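Framing cell moves to days, and other changes in the finishing room

From the staff newsletter, 3/22/18

The two-arm cell in the finishing room has been working on picture frames since November. Several people in shipping and the front office have asked what it does, who runs it, and what happens to the framing bench. Most of what follows was covered at the floor meeting, but second shift missed that meeting and the notes that went around were short.

First, the work itself. Framing at Cudberg has always been a bench job. You take an empty frame, check the corners, lay in the print and its backing, close it up, turn it over and look at the hanger. A good framer does this without thinking much about it. It is also the job in the building that fills the most lines in the injury log, nearly all of them sore wrists and thumbs from closing backs. In the fall season, when the Manríquez orders come in, we run as many as 300 frames in a day, and the same few pairs of hands do all of them.

The cell is meant to take the handling part of that. It has two arms mounted side by side, each with a gripper, and the frame and the print lie flat on the floor of the cell between them.

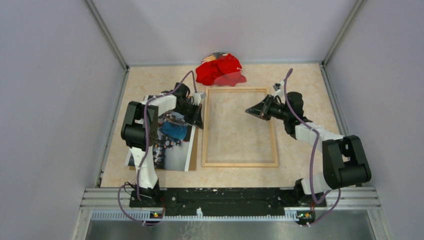
The setup is slower than a person. We said so at the meeting and it is still the case. On a good day a bench framer finishes three pieces in the time the cell takes to do one, and the cell still stops and waits for help more often than we would like. Prints are the hardest part. They are thin, they slide, and they curl when the heat is on in the building. Frames are easier because they are stiff and have an edge to hold. Any print that a customer has sent in as an only copy stays at the bench and does not go in the cell. That rule is posted on the cell door and it is not going to change this year.

Second, the people. The framing bench is staying. There were 19 people on the finishing roster before the cell came in and there are 19 now. What has changed is how the day is split. Four of the framers have trained as cell operators and trade off, half a shift at the cell and half at the bench. The operator loads the work, watches the run, clears stops, and inspects every finished piece before it goes to the packing table. Operators are paid at the setup rate for the hours they spend at the cell. The first two pay periods of the year came out wrong on this. The difference was added to the last check, and if yours still looks off, bring the stub to the office.

Some of the framers have told us that they like the change and some have told us that they don't. The ones who like it mention their hands. The ones who don't say that watching is more tiring than doing, and that half a shift of watching is long. We have shortened the stretch at the cell to 90 minutes with a break after it, and the operator can swap with the bench sooner if both agree. No need to ask the lead for that, just write it on the board.

There was also a complaint about noise from the alarm. It has been turned down. A stop now shows on the light as well, so the bench can see it from across the room.

Third, quality. Returns on framed work come down to a handful of causes, and the two biggest are dirt under the glazing and hangers that are crooked or not tight. The cell does not fix either one by itself. Operators turn each frame over and check the back by hand, and that means looking at the screw as well as the clip. If the screw head stands proud, tighten it. If the clip is bent to one side, pull it and put on a new one. Please do not bend clips back with pliers, they weaken at the fold.
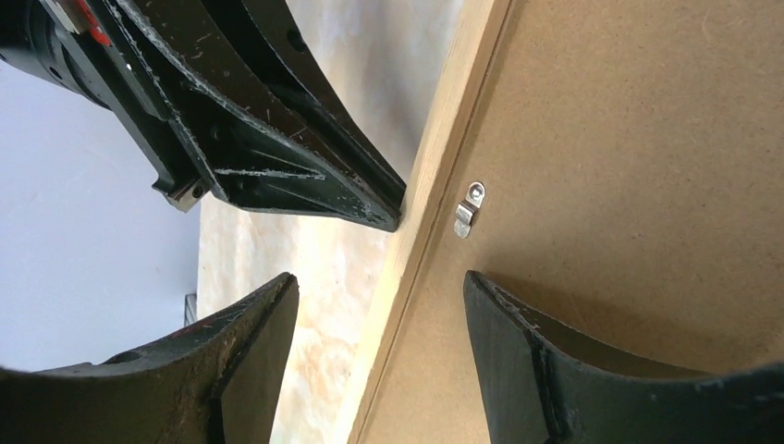

Scuffed rails are the other thing to watch for. Pine marks easily, and a dent on the outside edge is a reject even if the face is clean. When you find one, put the frame on the red shelf with a tag that says whether it came from the bench or the cell. We are not keeping score between the two. We need to know where the marks come from, and for the first weeks half of the tags were blank.

Wipe the grippers at the start of every run and at the change of operator. Use the lint-free cloths from the drawer and put them back when you are done. Shop rags leave grit.

What comes next. Erkotach is sending a technician for the spring service, and the cell will be down for that day. Everyone goes to the bench. After the service the cell moves fully to days. Second shift will run bench only until there are two trained operators on that side, and a sign-up sheet for the training is outside the break room. It takes 20 hours, all paid, all during your normal shift. You do not need any computer background.

The Cestov plant has asked to see how we split the work before they order a cell of their own. A small group from there will be on the floor for a morning. Talk to them freely, including about the parts that don't work well.

Questions about the schedule go to the finishing lead. Questions about pay go to the office. The stop log is on the clipboard by the cell and anyone can read it.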